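Good Practice for Shared Table-Top Robot Cells: Notes on the Second Version of Our House Rules

September 12, 2023

The house rules for the Dedside cell have been in force, in one form or another, for two years. The first version ran to 24 pages and was read in full by very few of the people who signed it. The second version is 3 pages long. I was responsible for the redraft, and several readers of this blog have asked for an account of what was kept, what was removed and on what grounds.

The rules are local. They do not replace the risk assessment, the manufacturer's manual or any published standard, and they say so in their first line. Their purpose is narrower: to set out how a person should prepare, use and leave a bench that other people will be using the same day.

Scope

The rules apply to a single arm mounted at a table and handling small, light objects. They do not apply to the mobile base, to anything with a blade or a heating element, or to work in which two arms share a surface. Colleagues at Kushwaha asked whether the document could be extended to cover their larger cell. I advised against it. A rule that must serve two very different machines tends to be written so loosely that it binds neither of them.

Rules for the work surface

The section on the work surface was the most heavily revised. In the first version it was a single paragraph asking users to keep the table "tidy and suitable". Two people may hold quite different views on what is suitable, and both may be acting in good faith. The new text is more exact.

Only objects named in the task sheet may be on the table while the arm is powered. Pens, cups, telephones and spare parts are to be placed elsewhere. Where a task calls for a varied set of objects, the full set is listed by name and colour, so that the next user can restore it without having to ask.

Objects should differ in shape as well as colour if the task depends on telling them apart. A session which uses cubes alone says little about how a gripper will manage a rounded or uneven surface.

The storage place for the objects must be outside the working area. It may be close to the table, provided that no one is tempted to lean across the surface to reach it.

Cables are to be given enough slack for the full movement of the arm, and their path is to be checked at the far ends of that movement as well as at the rest position. This check is now a separate line on the start sheet. Under the first version it was part of a general inspection, and it was the part most often left out. 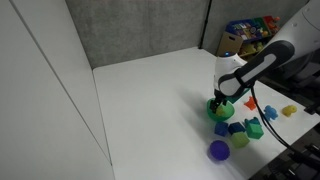 Rules for contact and grip

A robot which picks up small things will touch the things around them, and it will press on containers as well as on their contents. The first version treated every unplanned contact as a fault to be reported. The result was a log so full of minor entries that the serious ones were hard to find.

The second version separates contact into two classes. Light contact with a listed object, including the rim or inside of a bowl or tray, is recorded in the session notes and work may continue. Contact with the table, a wall panel, a partition, a cable or any fixed equipment requires a stop. The user then examines the gripper fingers and the item touched, and signs for both before starting again.

There was some disagreement over bowls. One view was that a bowl should always be fixed to the table, so that it cannot slide. The other was that a fixed bowl hides poor placement, and that a bowl left free shows at once when the arm has pushed too hard. The rules permit both, but the choice must be written on the task sheet before the session begins and may not be changed part of the way through.

Soft, textured and translucent objects receive a line of their own. Users are asked to note them in the record, as results obtained with these objects should not be merged with results from plain, solid ones without a remark to that effect.

Status lights and the approach rule

No person may reach into the working area on the strength of an indicator light alone. A light shows what the controller believes about its own state. It does not show what a queued program is about to ask of it. The approach rule therefore has two parts: the user confirms on the screen that no motion is pending, and then says aloud that they are reaching in. The spoken part was unpopular when it was introduced – several people found it awkward when working alone – but it has been kept, and it applies to single users also.

Sessions and records

A session may contain no more than 11 tasks before the start sheet is completed afresh. The figure was chosen by agreement and has no deeper basis. Every 2,000 grip cycles, the fingers are removed and inspected under good light, and the date is entered on the card. Users who lose count are to treat the inspection as due.

Records are kept in Dimum, the same system used for the rest of the building. Paper sheets are still accepted at the bench, but must be entered by the end of the day on which they were written.

What was removed

The long section on training has gone. It repeated material that belongs in the induction, and the two texts had drifted apart. The list of forbidden objects has also gone, having been made unnecessary by the rule that only listed objects are allowed. The glossary has been cut to four terms.

I regret the loss of one item, a page of worked cases contributed by users of the Nikano bench, which explained in plain terms why certain habits had been given up. It did not fit within the new length. It is now held as a separate note and is given to new users with the rules.

Review

The second version will be reviewed in November. Comments from other groups who keep similar rules would be welcome before then, in particular on the two classes of contact, where I expect the wording to need further work. The line on fixed and free bowls will be looked at in the same review.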